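Handheld gripper demos for a student project: how many do we need, and how do we keep them usable?

Posted in Robotics > School and Club Projects
10 August 2021

tomas_w

I help run a robotics club that meets at a public library. This year the older students want to do a learning project in place of the usual line followers. The plan is to record demonstrations with handheld grippers, train a policy on them, and show the result at our open evening in March. The students call the project Norora.

We have two handheld grippers with soft orange finger pads and a square marker on each finger plate. Each one has a wide-angle camera looking down over the fingers. The students set up a breakfast table and picked two tasks. The first is to pick up a water bottle and set it down next to the mug. The second is to move a folded towel away from the toaster.

So far we have 100 recordings of the bottle task and fewer of the towel task. When we process them, a lot get thrown out. Of the bottle recordings, only 18 came through with a complete camera path and a gripper width for every frame. The rest either lose tracking partway or have gaps in the width.

What I have checked:

The markers are flat and clean, and the script has the right marker size.
The camera calibration was redone once, with the printed board, in the same room.
The battery was charged each time.

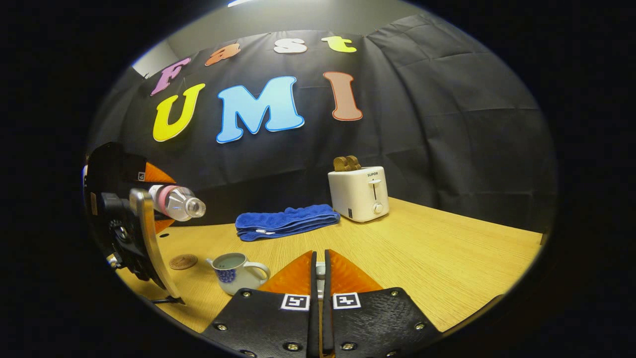 The students take turns, so there is a lot of variation in how fast they move and how they hold the thing. Some of them start recording while they are still walking up to the table. I had assumed variety was good, but maybe this is too much of it.

My questions are whether we should fix the setup or just record a lot more, and what a realistic number would be for one simple task. We meet for two hours a week and I can't ask them to spend the whole term on bottles.

Also, one parent asked if a plain black cloth behind the table is better than having things on it. I didn't know what to say.

Marcelino Guerra

Fix the setup first. If you record 500 more the same way, you will throw out most of those too.

You have two separate problems and it helps to look at them one at a time.

Lost tracking is nearly always about what the camera can see. The software works out where the camera is from small details that stay put in the room. Plain black cloth gives it very little to hold on to. A wood tabletop with a faint grain isn't great either. Large letters or posters on the cloth do help, because they have hard edges and corners, but if they are all in one area the tracker loses them as soon as the student leans over and the view fills up with table. Put things around the edges of the table too. Printed sheets with busy patterns, a newspaper, books with different covers. Tape them down. Anything that hangs loose and moves when somebody walks by is worse than nothing, so pull the cloth tight and pin it at the bottom as well as the top.

So to the parent: a bare black cloth is good for hiding people walking behind the table and bad for tracking. Keep the cloth and put more on it.

Before each batch, make a mapping video. Hold the gripper at the height you will use it, go slowly around the table from every side, then come down close to the surface and back up. Take a full minute over it. If anyone moves the table or the backdrop after that, make a new one. In my experience with student groups this one step saves the most recordings.

Gaps in the gripper width come from the markers. Both have to be readable while the fingers are moving. Motion blur is the usual cause, so use more light and a shorter exposure. Check for glare as well. If there is a ceiling light right over the table, glossy marker paper will wash out at some angles. Print them on matte paper and leave the white border on. I have seen kids trim it off to make it look neat, and then the marker can't be found at all.

For the students, I would write these on a card and tape it to the table:

Start recording with the gripper still and the fingers open.
Wait two seconds.
Do the task at the speed you would use to hand someone a full cup.
Hold still for two seconds, then stop recording.

Variety is good in where the bottle starts and which way it points. It is not so good in how fast people move. Let them change the first and keep the second steady.

On numbers, for one task on one table I would aim for 100 usable recordings and train on that before deciding anything. Don't touch the towel until the bottle works. Soft things are much harder to judge, and the students will get discouraged.

One more thing. Use one gripper at a time until you trust your data. If you are recording with both hands, the two cameras have to be matched in time, and that is another place for it to go wrong.

conceicao_lab_tech

Agree with most of the above. I look after equipment for the after-school program at Conceição and we did a similar project with a cup and a coaster.

Our total at the end of the year was 3,863 recordings, and I wouldn't recommend it. Much of that was kids who liked pressing the button. We trained on a small part of it and the result was no worse than when we used everything.

What I'd add is to process the recordings on the same day. We used to save them up for weeks, and then found out one camera had been switched to a narrower view. All of that batch was wasted. Now one student records, one resets the table, and one runs the script on the laptop and calls out if it fails. They swap every ten minutes. It also gives the ones who don't like being at the table something to do.

I don't fully agree about the towel. Ours were bored with the rigid object after two sessions. Letting them record the towel for the last fifteen minutes kept them coming, even if we never trained on it.

Clear bottles can be a pain, by the way. Ours was hard for the policy to find until we left the label on and made sure it faced the camera more often.

grisus77

just use a preprogrammed arm, way easier for an open evening. ours from the Promport kit did the same moves all night

tomas_w

Thanks, all. We put up the patterned sheets, made a proper mapping video and turned down the exposure time. I also taped up the card. The next session gave us far fewer rejects, though I haven't gone through the widths yet.

We have had arms that repeat fixed moves at past open evenings and the students want to try this instead, so we will stay with it. The towel is going to be the last fifteen minutes.

Marcelino, does the mapping video need to be done with the same gripper that records, or can I do it with the other one while they set up?

Marcelino Guerra

Use the same one. It can work with the other if the cameras and settings match, but do it with the same one until you have a set you are happy with.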